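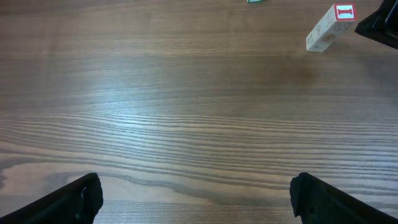
My course at the university in Urninden has one project in the second year which everybody must do, and this spring I chose the robot one. I was told by older students that it eats your evenings. They were right, but I do not regret it, and now that we are past the middle I would like to write down how it goes, partly for the students who will choose next year and partly for me, as I forget everything by summer.

We are a small group and we have a bench in the basement of the engineering building, next to the bicycle room. On the bench there is a rail with two arms on it. The task is called the Fenex task, after the small contest between our university and three other schools at the end of term. Each team gets a pile of wooden alphabet blocks, the kind for small children, and the robot must put them in order without help. Level 1 is to bring single blocks to a marked place. Level 2 is to make a word. Almost all teams stay on level 1 and I think we will also stay there, but we still talk about level 2 as if it was waiting for us.

How a session goes

We meet at five in the afternoon, when the bench is free from the other course. First we switch on the power and move each joint slowly by hand command to see that nothing is blocked. Then we drop the blocks on the table. I say drop, but we have a rule about it: the blocks must fall how they fall and we do not correct them. At the beginning we all had the habit to turn the letters up nicely and to put the blocks in a row, and after one week our robot could only work with blocks in a nice row. So now the A may stand on its head and the two Ms may be near each other or far away, and nobody is allowed to touch.

After this one of us drives the arms with the pair of handles and the others watch the screen and write in the log. One try, from start to the finished grasp and back, is an episode. We want 200 good episodes before the end of the month and at this moment we have 56. It sounds poor. We lost many from the first two weeks, when the recording of the wrist camera was not in time with the recording of the head camera, and we noticed it much too late.

Most of the episodes are made with the right arm. The left one stays folded in its corner, and we use it only when a block is too far on its side. I asked why we do not use both equally and the answer of our tutor was that we should first learn to be good with one hand. 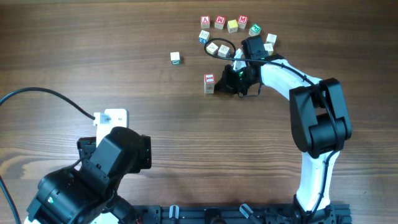 About the cable

If I could change one thing on this bench, it would be the cable of the right arm. It runs along the outside of the arm and then makes a big loop in the air before it comes to the gripper. When the arm goes forward to the blocks, the loop goes forward too, and from above it lies over the blocks like a lasso. The first time I saw it on the screen I laughed. Later in the evening I did not laugh any more, as the cable pushed a yellow block to the side during the best episode of the day and we had to mark it as failed.

We tried to shorten the loop with tape. Then the wrist could not turn fully and the motor complained. We tried a longer loop and it was worse. At the end we made a small hook out of wire which holds the cable a little back, and I would call it half a solution. In the log we have now a column only for the cable, where we write yes or no if it touched something.

The white parts of the arms are printed and the black ones are mostly motors and brackets. We have named the right arm Fujimoto, from the name on a sticker that was on the cupboard where it was stored. The left arm has no name yet. I proposed one and it was voted down.

What I understand better now

Before this project I thought the difficult part is the computer part. I was prepared for this and I had read a lot. But in our group we spend most of the time on things like the light. The table is polished, and the lamp makes a pale spot on the wood, and in the view from the wrist this spot can be quite large. A pale block inside a pale spot is hard to find even for me. We moved the lamp, and the spot moved with it, of course. In the end we agreed to record with the lamp in different positions, so that the robot sees the spot in all kinds of places and learns that it has no meaning.

Another thing is the approach. The fingers are much wider than one block when they are open, so a person who drives for the first time thinks it is easy. But when two blocks lie side by side, the jaw must go down into the space between them, and this space is often smaller than the finger. You come down too straight and you stand on the block. You come with too much angle and you push its neighbour away. I need on my best days three corrections before I close the fingers. One girl in our group needs none, she plays the cello and I am sure there is a connection.

For the driving I wrote some small advice on a paper and put it on the wall. I copy it here as it is:

1. Look at the wrist picture for the last part of the way. The head picture is for the long way only.

2. Choose your block before you start and do not change your mind. If you change it, the episode is wasted, for the robot also becomes a person who changes its mind.

3. When blocks stand close, come in slowly beside the one you want and stop there for a breath before you close.

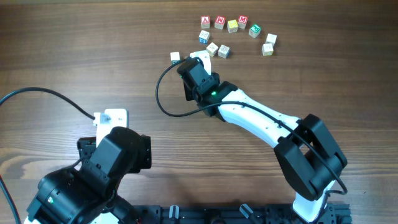 4. Go up first, then go sideways. With a block in the fingers this is very important.

5. If you feel tired, give the handles to another person. Bad episodes made at nine in the evening must be deleted by somebody at five the next day.

The last one I wrote for myself.

What is next

When we have our 200 episodes we will train the first serious model. With the first small part of the data we have already tried it for fun, 3,000 steps on the old computer in the corner, and the arm went very confidently to a place where there was no block and closed the fingers on the air. Then it went back and did the same again. We were strangely proud of it. The movement was smooth, and it looked like our way of driving, even with the little stop before closing. I recognised my own bad habit in it too, that I turn the wrist a bit too early.

After that evening we went to Flenetti for pizza and drew on the paper tablecloth how to divide the remaining work. I have the corner of this tablecloth in my notebook. I am responsible for the log and for checking that both cameras record in time, so at least this mistake should not come back. Two others will write the part which decides what block to take next, and the cello player will make as many episodes as her homework permits.

The Fenex contest is in June, in the sports hall of one of the other schools. I do not know what kind of table they have there. I have written to ask if it is polished and I am still waiting for the reply.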